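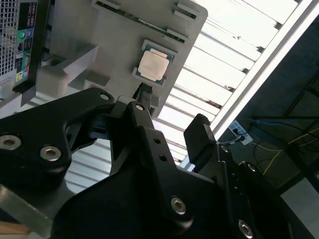 So I finally did the drawer. If you've been reading here for a while you know which drawer I mean, the deep one under the printer that hasn't closed all the way since we moved in. I have been putting computer parts in there for years, every leftover from every upgrade, plus the things people hand me because I'm "the one who does computers." (Thank you, Hussam Haddad, for the bag of mystery fans.)

The thing that pushed me over the edge was a processor. I'm putting together a new desktop for my sister-in-law Nadine, who edits wedding videos on a laptop that sounds like a hair dryer, and I knew I had a perfectly decent chip somewhere. I'd pulled it out of my own machine in October and put it "somewhere safe." You can guess how long that took. I went through the whole drawer twice and then found it in the closet, in a sandwich bag, inside a shoebox labeled CABLES – GOOD.

A sandwich bag! I should know better. I got lucky and it looked fine under the lamp, but that was the moment I decided every loose chip in this house was getting a proper tray.

If you've never bought a processor by itself, the trays are those molded plastic things the chips travel in before they ever see a retail box. Shops that sell chips without the fancy packaging get them in trays, and a lot of the time the trays just get thrown out. They're so nicely made, too. All those little ribs and ledges and pockets, and every bit of it is there to hold something flat and keep it from sliding around. I could look at packaging like that all day. My husband says I get the same face in the container aisle.

I got mine from a repair place called Oltach, which is two doors down from my dentist. Krisztina Rácz runs the counter and she let me have a little stack for nothing as long as I stopped asking her questions while she was on the phone. I asked whether I could wash them. She said wipe them down, let them dry overnight, and for the love of God don't rub them with a fleece blanket. I wasn't going to! But I did move the whole operation off the couch and onto the kitchen table after that.

My setup, for anybody who wants to do the same thing:

Clear the table completely. I mean the fruit bowl too. You need more room than you think, and small screws love a fruit bowl.

Shoes off, no wool sweater. I touch the metal case of a plugged-in, switched-off computer before I start and then again whenever I get up for coffee. I do own a wrist strap. It was in the drawer, at the bottom, still in the package.

Pick up chips by the edges only. If it's the kind with pins, don't even think about the underside. If it's the kind with flat gold pads, same thing, fingerprints are not your friend.

Bend down and look at the chip from the side after you set it in the tray. It should sit level. One of mine was riding up on a ledge and from straight above I'd never have noticed.

Write the label before you close anything up. I use painter's tape and a fine marker. Model, which computer it came out of, and whether it worked the last time I used it. That last part matters most. I had three chips with no note at all and had to test each one, and there went my whole evening.

The rest of the drawer was easier, mostly since I got mean about it. Nobody here needs 27 SATA cables. (I counted those because I wanted the number for this post, and I was horrified.) I kept a handful, coiled them, and gave the rest to Afaf Hijazi, who teaches the after-school electronics class and will use them up by spring. Memory sticks went in one small box with a divider. Screws went into an old pill organizer, which has been a joy – Monday is case screws, Tuesday is motherboard standoffs, and I haven't decided about the rest of the week.

I did splurge on one thing, a flat storage case from Vosevex with a foam lining. It was on sale and the trays fit inside with a little wiggle room. I had to trim the foam in one corner with a bread knife. It's ugly but it's on the side that faces the wall. I looked at the Clesuvel one first, the one with the latches, and it was just too tall for the drawer by a hair. If your drawer is deeper than mine I'd probably go for that one instead, the latches felt really solid in the store.

What got thrown out: two dead power supplies (taken to the e-waste drop-off, don't put them in the trash please), a graphics card with a cracked fan, a webcam from the dinosaur age, and a whole coffee can of those bent metal covers from the backs of cases. I'd been saving those for years. For what? I couldn't tell you.

Nadine's build is next. Her chip is in its tray, labeled, on the shelf where I can see it, and the motherboard is supposed to get here this week. I still need to pick a cooler. She wants it quiet, she wants it cheap, and she'd like it to be white, so if anyone has a favorite that hits even two of those, leave me a comment.

Oh, and Bronisława Gajewski asked on the last post if old thermal paste goes bad in the tube. Mine had! There were a couple of tubes at the back of the drawer and one had separated into oil and something like gravel. I tossed both and ordered fresh. Put the date on the cap with your marker while you have it out.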